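Chapter 2
Sleep and the Daily Schedule

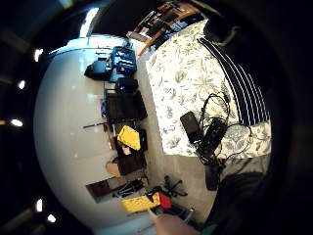 Adults spend close to a third of their lives asleep, yet the study of sleep as a part of public health is fairly recent. Early researchers treated it as a pause in the activity of the body. Later work showed that the brain passes through several stages each night, and that memory, appetite, and mood all depend on them.

This chapter introduces the terms used in the rest of Part One. Section 2.1 defines the sleep cycle and the body clock. Section 2.2 considers light, noise, and room temperature. Section 2.3 presents the Cutlow survey, in which Liv Lindqvist and Thulani Mahlangu asked 1000 shift workers to keep a sleep diary for 16 nights. Their findings are taken up again in Chapter 5.

Students should review the material on hormones in Chapter 1 before continuing.

Key terms: body clock, sleep cycle, sleep debt, shift work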